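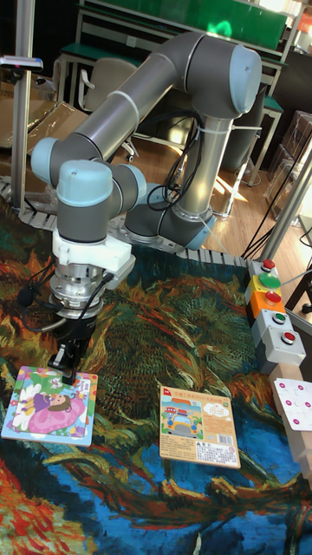 What if a hard feeling comes up and I can't find a name for it?
Leave the name line blank and write down where you feel it instead, in your throat or your stomach or wherever it has settled. A name often turns up a few pages later.

Section 3: Your evening page in the Drusberg journal

1. Find a seat you like and set the timer for up to 28 minutes. Stopping early is perfectly fine!
2. Write the date at the top, the way you'd write it on a letter (27 Dec 2020, say).
3. Put down one thing that hurt today, in plain words, and let it be as messy as it wants to be.

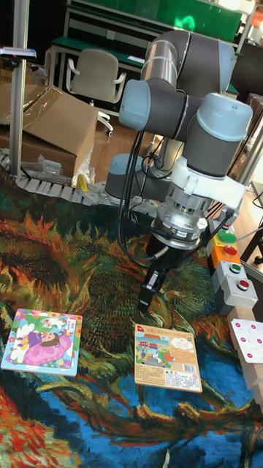
Eyerusalem Negash wrote to us that she skipped step 3 all through February, wrote only about the weather, and still slept better for it.

Note: old hurts can be louder on paper than they were in your head.
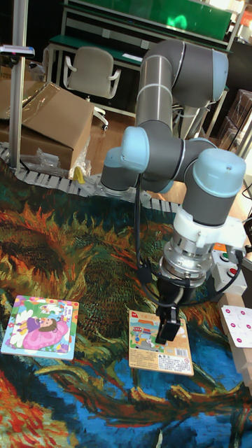
So go gently, and if a page leaves you shaky, close the book, drink some water and call somebody who loves you.

Caution: the journal can't take the place of a doctor or counselor.

4. Read your page back once, kindly, and turn to a fresh one for tomorrow.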